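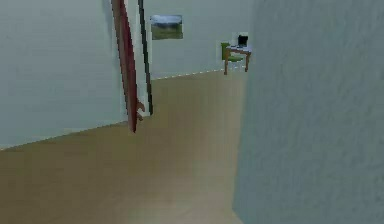
Figura 3. Vista simulada del pasillo y la sala contigua, con la puerta abierta y un puesto de trabajo al fondo.

4.2. Puesta a punto del simulador y mantenimiento de la plataforma

La plataforma Tridton se entrega con una rutina de calibración que, según el manual de Imex, basta ejecutar una vez por instalación. No hemos podido confirmarlo. De los 800 recorridos lanzados en el entorno Marnton, 646 terminaron en la meta; de los fallidos, 117 se interrumpieron en el paso de una puerta semejante a la de la Figura 3. Atribuirlos sin más a la política de navegación, como hace buena parte de la bibliografía, nos parece apresurado.

Las paredes lisas y de tono pálido ofrecen poca textura al estimador de profundidad, y una pared muy próxima ocupa todo el lado derecho de la vista. El cuadro y el escritorio del fondo aportan referencias, pero quedan lejos. Antes de cada serie revisamos la altura de la cámara virtual, el radio de colisión de la base y el desfase entre odometría y reloj de simulación – este último, el ajuste que más se descuida. Wanigasekara, nuestro gestor de experimentos, reinicia el proceso cada 30 recorridos; la medida es un parche y no corrige la deriva que la motiva.

Utilizamos cookies propias y de terceros para mejorar su experiencia de lectura. Aceptar | Configurar

Sewwandi Nanayakkara repitió el ajuste en abril con una segunda copia del entorno y obtuvo un radio de colisión distinto con los mismos archivos de partida. La discrepancia sigue sin explicación. Mientras no la tenga, desaconsejamos comparar tasas de éxito entre laboratorios que no publiquen sus parámetros de puesta a punto, incluidas las nuestras. Tampoco sabemos si el robot físico heredaría el problema: el render es de baja resolución, con bordes dentados en el canto de la puerta, y un sensor real introduciría defectos de otra clase.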